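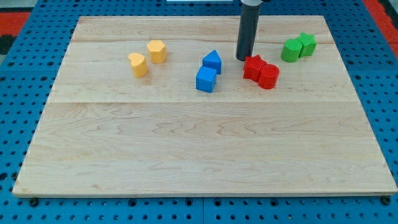 Why does wood have wiggly lines in it?

I love wood. I've got a whole shelf of odd bits at home that I can't bring myself to throw away, and my favourites are the pale ones with soft, wavy lines running through them. If you've got a wooden board or table near you, go and have a look at it now. I'll wait!

Those lines are called the grain, and they were made while the tree was still growing. Every year a tree adds a new layer of wood just under its bark, a bit like pulling on another jumper over all your old ones. In spring it grows quickly and the wood is usually lighter. In summer it slows down and the wood comes out darker and tighter. One light bit and one dark bit together make one ring, so if you ever find a stump with 20 rings, that tree was 20 when it was cut.

So where do the wiggles come from? Rings are round, but a plank is cut along the trunk, from one end towards the other. The saw slices through all those layers at a slant, and trees are never perfectly straight (they lean, they bulge, they grow round old branches), so the layers show up as waves and stripes and sometimes long pointy arches.

Maple is a good one to look at. It's pale, a sort of creamy tan, and the grain is quite gentle, so you may have to tip your head to see it. Oak is much bolder. Pine has stripes you could spot from across the room.

Now for the joins. Most trees aren't wide enough to make a big board in one go, so the person making it lays planks side by side and glues their edges together. Then they squeeze the whole lot in clamps while the glue dries. If it's been done well you'll only see a faint line, called a seam. Run your finger over one and you might not feel it at all! A good way to find a seam is to follow one wavy line with your eyes until it suddenly stops and a different pattern starts.

The very end of a plank is different again. That's the end grain, where you're looking at the cut ends of lots of tiny tubes that once carried water up the tree. It soaks up paint faster than the rest, which I found out the hard way with a bird box.

Try it yourself

You need 2 things, a sheet of thin paper and a wax crayon with its wrapper peeled off. Put the paper on some rough, unpainted wood (ask first!), hold it still, and rub gently with the side of the crayon. The grain comes up like magic. I've made 5 so far this July and the best was from an old fence post.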